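Demonstration collection in simulation

Demonstration collection in simulation is a way of gathering examples for a robot learning system without using a physical robot. A person steers a simulated arm through a task, the software records what the arm does and what its cameras would see, and the recordings are later used to train a control policy. A single recording is usually called a demonstration or an episode.

Background

Early collections were small and were made on real arms in laboratories. The work was slow. Objects had to be put back by hand after every attempt, and a broken gripper could stop a project for weeks. Simulated kitchens, workshops and storerooms became common once rendering was good enough for policies that rely on camera input. Resetting a simulated room takes a moment, and the same room can be given new colors, cabinets and objects between episodes.

Method

The operator usually works with a hand controller, a 3D mouse or a small leader arm that the simulated arm copies. Each episode begins from a start state chosen by the software and has a written instruction attached, such as "put the lid on the counter" or "turn on the faucet". At every time step the program stores the joint positions, the gripper opening, the operator's command and one or more camera views. Most setups use at least one view of the room and one mounted near the wrist. The wrist view shows little of the room but is useful in the last part of a grasp, when the arm itself may hide the object from the other cameras.

Episodes are then checked. Failed attempts are removed or kept under a separate label, and long pauses at the start are trimmed. Some groups keep recoveries – a missed grasp followed by a second try – as they give the policy examples of correcting itself.

The Plilness collection

Plilness is a household collection begun by Alper Keskin at the Andine laboratory and later continued with a second group at Killey. The first release, dated 3rd September, held 2,000 episodes recorded in 149 kitchen layouts. A second release raised the total to 3,000 episodes and the number of layouts to 225. Tasks include moving objects on counters, opening drawers and working at the sink. The episodes are stored in the Asamoah format, which keeps the camera views and the arm's state in separate files linked by time step.

Limitations

Contact is hard to simulate well. Thin, soft or wet objects often behave differently from their real counterparts, and policies trained only on simulated episodes tend to lose accuracy when moved to a physical arm. A common remedy is to mix in a smaller set of real demonstrations – even a few hours of them can help. Operator habits are a further source of bias, as one person may always approach an object from the same side.
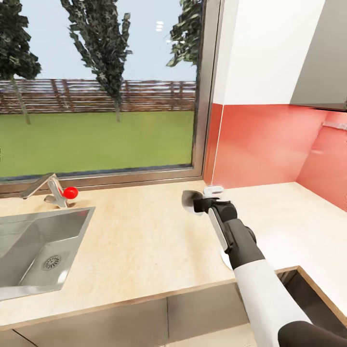
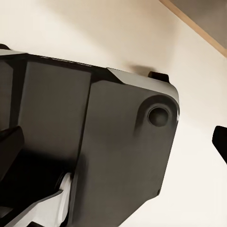

Simulated views from a kitchen in the Plilness collection. First: the arm over the countertop, near the back wall. Second: the gripper housing at close range.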